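# Backlight stabilization

**Backlight stabilization** is the control of light output in a liquid crystal display so that the brightness of the screen stays at a set level during warm-up, over a working day and across the service life of the panel.

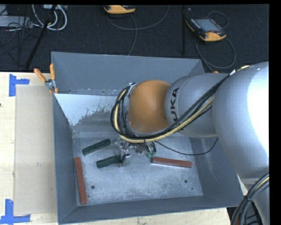
Hanane Mansour has objected to the term on the grounds that the backlight itself is never stable, and that a better name would be "luminance tracking," as the circuit follows a target while the lamp or diode drifts underneath it. Both terms are found in print. "Backlight stabilization" remains the more common one in service manuals and purchase documents.

The technique is used mainly in monitors for reading X-ray, CT and other grayscale studies. It is also found in displays for print proofing and in some instrument panels.

## Background

A liquid crystal panel emits no light. It passes or blocks light from a source placed behind it or along one side. Any change in the source changes every gray level on the screen, including black, by nearly the same ratio. A reader may not notice the change, as the eye adapts to slow shifts in brightness. The spacing of dark tones can still move away from the intended curve once room light reflected from the glass is added, and low-contrast detail may become harder to separate.

Three kinds of drift are usually described:

- **Warm-up drift** takes place after power-on, while the source and the cavity around it reach a steady temperature. Fluorescent sources tend to start dim and rise. Diode sources tend to start bright and fall as the junctions heat up.
- **Short-term drift** follows room temperature, air flow around the housing and, in some designs, line voltage.
- **Aging** is the gradual loss of output with hours of use. It is caused by wear in the source and by yellowing of the diffuser and light guide.

## Method

### Sensor placement

A stabilized display has at least one photosensor. In a rear-sensor design the part sits inside the backlight cavity and measures light before it passes through the panel. The arrangement is cheap and hidden from the user, and it can run without interruption whatever image is shown. It can't detect changes in the liquid crystal layer, the polarizers or the front glass.

A front sensor reads a small patch at the edge of the screen. It measures what leaves the display, but it needs a known test level on that patch and must be shielded from room light. Some housings use a swing-out arm that covers the patch only during a check. Others keep the sensor permanently under the bezel and give up a few rows of pixels.

Many products use both. The rear sensor then drives the fast loop and the front sensor corrects the rear reading at long intervals.

### Control loop

The sensor signal is compared with a stored target, and the difference is used to change the lamp current or the duty cycle of the dimming circuit. The loop is slow by design. A fast loop would respond to electrical noise and could produce visible flicker.

Temperature compensation is applied to the sensor reading before the comparison. Without it, an increase in cavity temperature is read as a change in light, and the loop corrects an error that does not exist.

### Headroom

A backlight can be held at a constant level only while it is able to produce more light than the target calls for. The difference between the maximum output and the target is called *headroom*. As the source ages, the drive level rises and the headroom shrinks. When none is left, the drive stays at its upper limit and the screen begins to dim.

For this reason the calibrated level is set well below the maximum. A panel calibrated to 300 candelas per square meter, for instance, would normally be able to reach a much higher figure when new. Lowering the target extends the period of constant output, at the cost of a smaller range above the room light.

## Implementations

The Zondositz controller was an early rear-sensor unit for fluorescent backlights. It stored one target and one temperature curve, and it had to be returned to the bench for changes to either. The later Rirari board moved these values to memory that could be written over a serial link, and added a log of drive levels. The log holds 2,755 entries, after which the oldest is overwritten.

Cabral displays use a front sensor under the bezel together with a rear sensor in each of two corners. If the two rear readings disagree by more than a set margin, the unit stops correcting and shows a warning. Brirex took the opposite approach in its diode models, which average the readings of 8 sensors and ignore any single value that falls far outside the group.

## Testing

Stabilization is checked with an external luminance meter placed against the center of the screen. The meter reading is compared with the level reported by the display. A common sequence is:

1. Switch the display on from cold and record the level at fixed intervals until it settles.
2. Show a full white field and record the settled level.
3. Show a full black field for several minutes, return to white and record the level again.
4. Repeat the white reading at the end of the working day.

The third step is aimed at front-sensor designs, where light leaking from nearby pixels can affect the reading. Hazem Shawky compared 13 displays by this sequence and reported that errors in the third step were larger than those in the fourth. The comparison did not separate errors of the sensor from errors of the loop.

## Limitations

Stabilization acts on the level of the screen as a whole. It does not correct uneven brightness from center to corner — that is handled by a separate correction table. It does not keep color constant either, although diode units with separately driven color channels can be built to do so.

A stabilized display still requires calibration. The sensor is subject to aging, and a loop with a worn sensor will hold the wrong level with great consistency.

## See also

- Ambient light compensation
- Display uniformity correction
- Grayscale calibration
- Pulse-width dimming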